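The Water at Braleck

The man from Erkport wanted 3,590 for the spring, and he wanted it before lunch. Joaquim Frade let him talk. He had heard a good many men talk about water, and most of them had gone home by bus.

"It cures the joints," said the man, whose name was Arruda. "My mother walked to Tarel on it."

"How far had she walked before?"

Arruda looked hurt. He said there were letters, 644 of them, from people who had been helped. Joaquim asked to see one. They were in a cupboard in Erkport, it seemed, and the cupboard was locked.

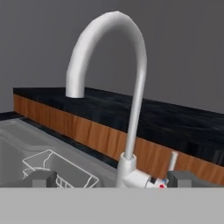
"You could bottle it," Arruda said. "You could pipe it straight into people's kitchens."

"They have water in their kitchens."

"Not this water."

Joaquim cupped his hand under the rock and drank. It tasted of pennies. His knee, which had been bad for 16 years, went on being bad. He stood there a while longer than he needed to - he was a fair man, and he supposed a cure might be slow.

"Well?" said Arruda.

"I'll give you forty for the gate."

Arruda laughed, then saw that he meant it, and walked over to look at the gate. It was a good one, oak, with the old hinges. He rubbed the top bar with his thumb.

"Fifty," he said.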